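Module 5: Rules for hand-held gripper recording
Handout, revised 6/6/19
Course lead: Sverre Holmgren. Practical sessions: Stojan Krasniqi.

Read with the Clirinier site rules, which take precedence wherever the two differ. The rules below apply to all recording done at Ellville and Griltville. The Ibarra site follows its own procedure for batch naming only.

5.1 Scope

The module covers work in which an operator carries one gripper in each hand and performs a task at a table, with each gripper tracked by a printed square marker. It does not cover teleoperation or fixed arms. Terms used: an "episode" is one continuous recording of one task; a "batch" is the set of episodes recorded without a change of operator, table or task card.

5.2 Markers
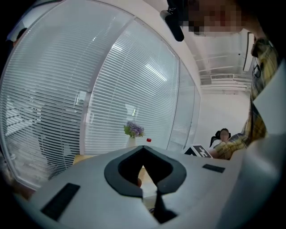

Marker visibility is the commonest ground for rejection at review. In the last audit 1,267 episodes were checked, and marker loss accounted for more rejected episodes than all other faults combined. A marker must be flat, clean and fully inside the view of the tracking camera at the first and last moment of the episode. Tilt is allowed within the limits on the task card. The marker close behind the gripper's rear edge is set at an angle, with a plaid sleeve reaching in near it; sleeves at that distance are to be checked before the start, and rolled back if they can cover any part of the pattern during the reach. Replace a marker whose corners have lifted. Do not tape over the printed area.

5.3 Table and surroundings

Objects on the table fall into two classes: task objects, which are named on the card, and standing objects, which are not handled. Both are permitted. Standing objects must stay in the same place for the whole batch. If one is moved or knocked, close the batch and open a new one, even where the task itself was not affected.

Other people may be in the room. They stay outside the operator's reach while recording is running and do not pass objects across the table. Faces are blurred or pixelated before release, and the reviewer confirms this separately for each camera.

Cables on the floor are kept clear of the operator's standing position.

5.4 Operator conduct

Hold both grippers over the table before the start signal. Begin and end with the jaws open. The two grippers should not touch unless the card calls for a handover between hands. Move at a working pace; do not slow down for the camera.
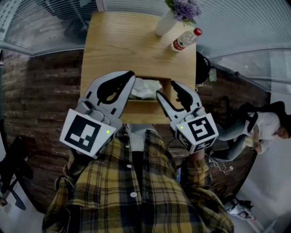 An operator records for no more than 12 episodes before a rest. After a rest, repeat the opening check in full: markers, jaw pads, indicator state, table layout. A failed attempt is kept and labelled as failed. It is not to be deleted or recorded over, and the label is entered before the next episode starts. Where the operator is unsure whether the task was completed, use "unclear" and leave the decision to review.

5.5 Review

Each batch is seen by 2 reviewers working separately. Neither may be the operator. Disagreements go to the course lead during training and to the site lead after it. A batch with more than 5 rejected episodes is returned whole, with the reason codes attached.

Exercise for the practical: draft a task card for a two-handed pick and place into a recess, listing task objects, standing objects and permitted marker tilt. Bring one printed copy to Stojan Krasniqi.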